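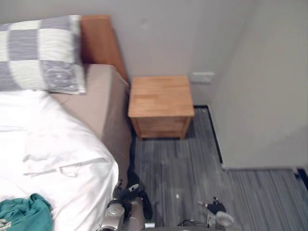 Un coin de chambre, avec sa petite table de chevet en bois.

Foire aux questions – les visites d'ateliers Oklow

Oklow organise des rencontres chez des illustrateurs, des graveurs et des affichistes, dans le lieu même où ils travaillent. On reçoit beaucoup de questions avant chaque saison (et on adore ça !), alors on a regroupé les plus fréquentes.

Comment se passe une visite ?
On se retrouve en bas de l'immeuble ou devant le portail, on monte ensemble, et l'artiste nous ouvre. Après, tout dépend de lui ! Certains sortent leurs carnets tout de suite, d'autres préfèrent finir un lavis pendant qu'on regarde en silence. Une visite dure 2 heures et il reste presque toujours du temps pour discuter autour d'un café.

Faut-il s'y connaître en dessin ou en gravure ?
Absolument pas. Une bonne partie de nos visiteurs n'a pas tenu un crayon depuis l'école, et ce sont souvent eux qui posent les questions les plus inattendues. Si vous aimez les livres illustrés, les affiches ou simplement l'odeur de l'encre, vous serez à votre place.

Combien de personnes par groupe ?
Quatre au maximum. Les ateliers sont petits, parfois minuscules, et on veut que chacun puisse s'approcher de la table à dessin.

Combien coûte une visite ?
41 euros par personne. Le tarif comprend la visite et un petit tirage signé, choisi par l'artiste. Pour une journée double, avec un atelier le matin et un autre l'après-midi, comptez 92 euros, déjeuner inclus.

Peut-on choisir l'artiste ?
Oui, à l'inscription : vous indiquez deux préférences et on fait tout pour vous placer dans la première. Les affichistes partent très vite, les graveurs sur bois un peu moins – dommage, parce que voir une planche passer sous la presse est un moment formidable.

Où se trouvent les ateliers ?
La plupart sont dans le quartier de Grastavham, entre le canal et les anciens entrepôts. Quelques-uns se trouvent à Nivwood, plus au vert, et il faut prendre le car. L'adresse exacte est envoyée par courriel après confirmation. Merci de ne pas la diffuser : ce sont des lieux de travail, souvent aussi des logements.

Peut-on prendre des photos ?
Demandez d'abord à l'artiste. Les planches d'un livre à paraître ne se photographient jamais, même de loin. Pour les murs couverts de croquis, les pots de pinceaux ou la presse, la réponse est presque toujours oui.

Peut-on enregistrer la conversation ?
Oui, avec son accord, et si c'est pour votre usage personnel. Pour un article, un mémoire ou un podcast, écrivez-nous avant la visite : on transmet votre demande avec grand plaisir. Plusieurs beaux entretiens sont nés comme ça, et on aimerait en lire beaucoup d'autres !

Est-il possible d'acheter des originaux ?
Cela se règle directement entre vous et l'artiste, Oklow ne prend aucune commission. Pensez à demander un certificat pour les gravures numérotées. Et si rien n'est à vendre ce jour-là, n'insistez pas trop : beaucoup d'illustrateurs gardent leurs dessins par séries entières.

C'est quoi, le fonds Donnelly ?
Notre petit trésor ! Il s'agit d'un ensemble de maquettes, d'épreuves corrigées et de lettres d'éditeurs que l'on peut consulter sur rendez-vous à Grastavham. On y suit le parcours d'un album, du premier gribouillage jusqu'au bon à tirer, avec les repentirs et les remarques parfois très sèches dans la marge. La consultation est gratuite pour toute personne inscrite à une visite.

Les enfants sont-ils les bienvenus ?
À partir de huit ans, oui, accompagnés d'un adulte. Certains ateliers de gravure utilisent des acides et restent réservés aux adultes ; c'est indiqué sur la fiche.

Les lieux sont-ils accessibles en fauteuil roulant ?
Pas tous, malheureusement. Les ateliers de Nivwood sont de plain-pied, ceux de Grastavham ont souvent un escalier raide. Dites-nous ce dont vous avez besoin et on vous proposera les adresses qui conviennent.

Et si je dois annuler ?
Prévenez-nous dès que possible. Jusqu'à 4 jours avant la visite, le remboursement est intégral. Passé ce délai, vous pouvez céder votre place à la personne de votre choix, il suffit de nous donner son nom.

Quand ouvrent les prochaines inscriptions ?
En juin, à 10 heures, pour toute la saison d'automne. La liste des artistes est mise en ligne juste avant, et elle est vraiment très belle cette fois – il y a même une sérigraphe qui imprime dans sa cuisine !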